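Station Log, Hikatdale

The night operator at Hikatdale started at 9 p.m. with the count at 1,312. The Grarora contract called for bowls and a rack, both arms, one operator on the leader handles. Settings were checked against the Tredari sheet and entered in the log.

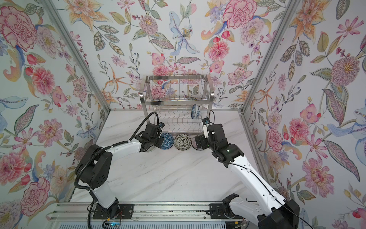
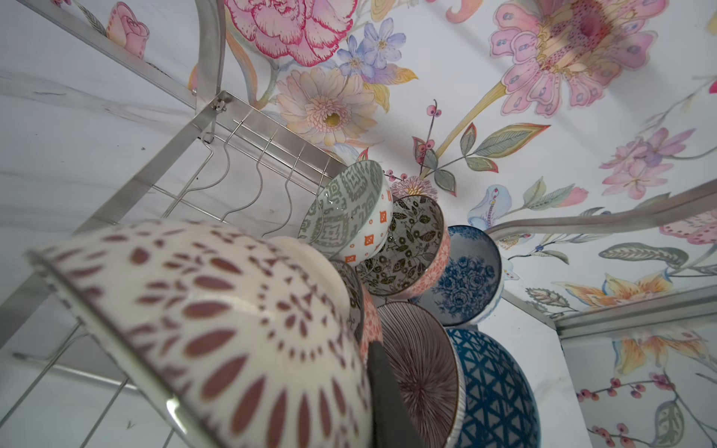 Bowls, wrist views on

Each example was capped at 60 seconds. Grip force stayed at 2 on the sheet's scale. A slip was kept if the operator recovered it inside the cap, and tagged. A slip without recovery was tagged too, and stored apart.

By midnight the operator had stopped looking at the wallpaper. At 2 a.m. the review queue returned a note on an old example: left arm hesitates, cause unknown. The operator replayed it. The left arm halted above the counter for four seconds, then went on. The operator remembered those four seconds. The phone had rung in the hall.

The Romaniuk model had trained on it since September. In its last test run it had paused in the same place, for the same time.

The operator typed "operator listening" in the cause field, saved the entry and reset the bowls.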